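Tengate Student Robotics Project
Progress report to the Mivutlow Community Fund, 16 April 2023
Prepared by Llinos Ellis, program coordinator
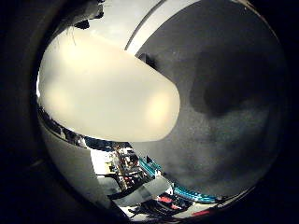
View from the gripper camera, with what appears to be a cream fingertip pad in close-up and parts and cables behind it.

1. Summary

The project is on track against three of its four milestones. The students have a working arm and gripper, a camera on the wrist, and a first version of the pick-and-place program. The fourth milestone, sorting by colour without an operator, has slipped and is now planned for the end of the next term. We are not asking for any change to the total grant.

2. Enrolment and attendance

There are 21 students enrolled, in years 9 to 11. Two left early in the term because of a timetable clash with senior maths and their places were filled from the waiting list. Attendance has been good apart from the week of the athletics carnival, when we cancelled.

Sessions run for 2 hours after school in the technology block. Students work in small groups on the mechanical build, wiring, camera and software. They were meant to rotate through all four areas during the term. In practice most stayed where they started, and the wiring group in particular did not want to hand over a job half done. We will set fixed changeover dates next term.

3. Work completed

Arm and base. The arm is assembled and bolted to its base plate. The shoulder joint had too much play in it and was rebuilt with new bearings.

Gripper. The students tried three fingertip shapes. The first was too narrow and let round objects roll out. The current rounded shape holds the test blocks well but is slow to pick up anything thin, such as a washer. The group has sketched a version with a flatter end and will make it up next.

Camera. The wrist camera uses a very wide lens, which gives a circular picture with heavy curving toward the rim. The fingers take up a good part of the view when they are close to the lens. The camera group is writing a correction step for the curvature and deciding how much of the image the program can safely ignore. Glare on pale surfaces is a further problem, and they want to test a shade over the bench lights before changing any code.

Software. The program, which the students have named Trindel, moves the arm between set positions and opens and closes the gripper. In the last formal trial it made 32 successful picks before a student stopped it to free a snagged cable. The cable run has been rerouted along the upper arm and the trial will be repeated.

4. Spending

The main purchases this period were servos, bearings, cable and a replacement power supply. The power supply cost $200 and was not in the original budget. It was paid for out of the travel line, as the host school for the regional day has offered to send a bus. Receipts are attached separately.

5. Problems and changes

Storage remains difficult. The arm has to be put away after each session and the setup takes time that should go to the students. The school has agreed to look at a lockable cupboard in the next room.

Documentation is behind. Each group keeps a logbook, and the mechanical group's is thorough, but the software entries are often a line or less. I have asked that the logbook be filled in before pack-up starts.

6. Next period

Finish the lens correction and test it on the sorting bench
Make and fit the flatter fingertips
Repeat the pick trial with the new cable run
Begin colour sorting with an operator standing by
Enter the Nicholas Shield regional day in the junior manipulation class

The next report will include results from the repeated trial and a copy of the students' presentation for the regional day.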